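My Small Things Project: Sorting a Jewelry Box

For our home organization unit I picked the one mess I walk past every day, the hair ties and bracelets that end up on the red speckled table by the window. My plan was simple: get everything into one shallow box tray and write up how I'd group it.

I borrowed the grouping idea from the Minhas worksheet we used in March (stretchy, hard, and sharp or pinchy), and I wrote my notes on Wednesday after school. 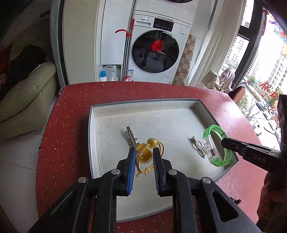

Stretchy things were the easiest to decide on! They squash into any corner, so they can go in last. Hard things like a bangle need their own space, and I'd rather give them a full end of the tray than pile stuff on top.

The coiled hair tie gave me trouble. It's stretchy, but it hooks onto everything, so I put it in a group with the claw clip. My partner group did theirs by color and it looked great, but I could never keep that up.
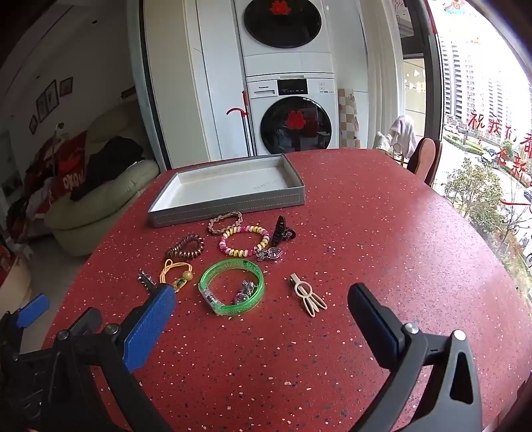
Where should beaded bracelets go?
Flat on the bottom, away from anything with teeth, so the cord doesn't snag.

I also wanted a spot for the tiny silver pieces, because they're the ones I lose. A little dish inside the tray would work, and I've added one to my wish list.
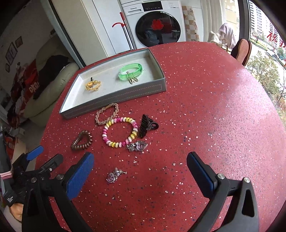 What I'd Change

Next time I'd sketch the tray on paper first. I'd also make 4 groups and give the tiny pieces their own.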